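4. Clearing the Counter: A Kitchen Trial 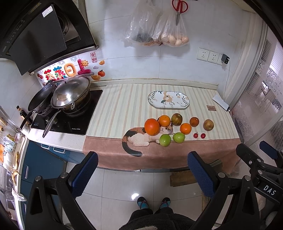
Gorham, November

Figure 3. Loose fruit and an empty plate on a patterned cloth, kitchen test set.

We are fond of this chore, partly because any child can do it and partly because it humbles our machines so reliably. The fruit has to go onto the plate, and in Figure 3 that means two small cherries as well as a large orange citrus, all resting on a cloth with a cat printed on it. The Hokurora policy was trained on 240 demonstrations and then given 200 attempts at clearing counters like this one. It finished 104 of them without help - a little over half, and we were glad of every one. Small fruit gave it the most trouble, and in 12 attempts it closed its fingers on the printed cloth instead.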